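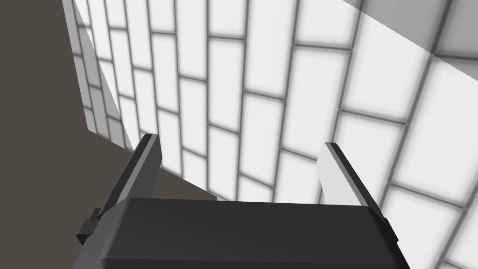
White tile next to a brown surface

Trallerik Tile Grout, Bright White

Unsanded grout for wall and floor tile with narrow joints. Mix with clean water, let it stand, then stir again before use. Work it in with a rubber float held at an angle and wipe with a damp sponge — don't flood the joints.

Item no. 347
Sold in boxes of 2 bags
Full pallet: 400 boxes
Minimum trade order: 100 boxes

Also stocked in Sand and Pale Gray. For outdoor steps and patios, see Gririx Exterior. Pickup from the Wandton warehouse opens at 7 a.m.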